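From: Uzma Afridi
To: gripper-users list
Date: Sat 1 October
Subject: Re: Pads, discs and soft fruit (was: Tondia fingers, worth it?)

Hello all,

Aqeel Lodhi wrote:
> Has anyone run the blue textured pads against the plain Lesen ones on
> anything that isn't a wooden block? We have both sets here and I can't
> tell them apart on blocks. Also curious whether people are still holding
> two grippers at once or have gone back to one. My left hand is always
> a beat behind my right and the recordings look terrible.

Aqeel, yes to the first, and a long moan about the second further down.

I've been on the blue pads for most of September, doing fruit in and out of a box on my kitchen table. I know several of you have proper benches with proper lighting, but I like the table. The cloth is covered in big flowers, the sun comes through the curtains and moves about all morning, and if the tracking is going to fall over I'd like it to fall over here, where I can put the kettle on.

Fruit is a good test because it's all wrong in different ways. Kiwis are fuzzy and the pads love them. A pear wants to roll towards its fat end. Mandarins give a little when you close on them, so you have to decide when to stop squeezing, and I squeeze too much, always have. Going down into the box is the bit I spend longest on, as the fingers need to be open wide enough for the fruit without catching the sides.

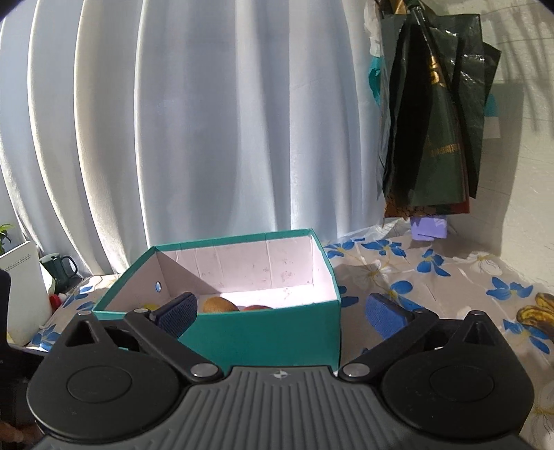

The plain Lesen pads did fine on the mandarins and badly on the kiwis, which surprised me – I'd have bet on it being the other way round. My guess is that the fuzz stops the smooth face getting a proper hold, while the texture on the blue ones pushes through it. I did 10 lifts of the same kiwi with each set before breakfast one day. Blue dropped 2, and I lost patience with the Lesens before I'd finished writing down the drops, so don't put that in a paper.

Weight is the other thing. My whole gripper with the Tondia fingers on is 433 grams on the kitchen scales, and by the end of a morning my wrist knows about it. The old Pirzada fingers felt lighter but they flexed, and you could see it in the width readings whenever I picked up anything heavier than an egg. I'd rather have the ache. If somebody has trimmed the body down without losing stiffness, please post the drawings, even if they're scruffy.

Now, two grippers. I haven't gone back to one. I did try, and for plain pick and place one is quicker and the files are tidier. But as soon as things are close together you want the second hand to steady or nudge a neighbour while the first one takes what it came for. Small round things are the worst of it. They get away from you the moment only one pad has touched, so I come straight down, close slowly and keep the other gripper low and still.

The "beat behind" problem I had too, and what helped was daft: I count under my breath. In on one, close on two, up on three, both hands to the same count even if one of them has nothing to do. Tamamness (the little sync script, the file's in the list archive if you missed it) will line up the two recordings afterwards, but it can't do anything about you dithering. 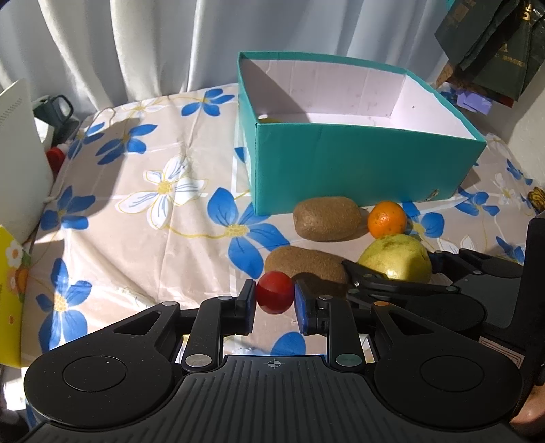
Aqeel came back to me off list after I'd sent him a draft of the above, and said I could pass it on. He thinks the counting would make all the recordings march along at the same speed, and he'd sooner have a few untidy ones where the hands are properly out of step, as that's what people do when they aren't being watched. He also wants to know if I'd cleaned the Lesen pads before the kiwi runs. I had wiped them with a tea towel, so make of that what you will.

I think he may be right about the counting. I'll do a batch without it next week and see whether I can bear to look at them. Does anyone have a spare set of the softer pads they'd post to me? I'll pay the postage and send them back washed.

Uzma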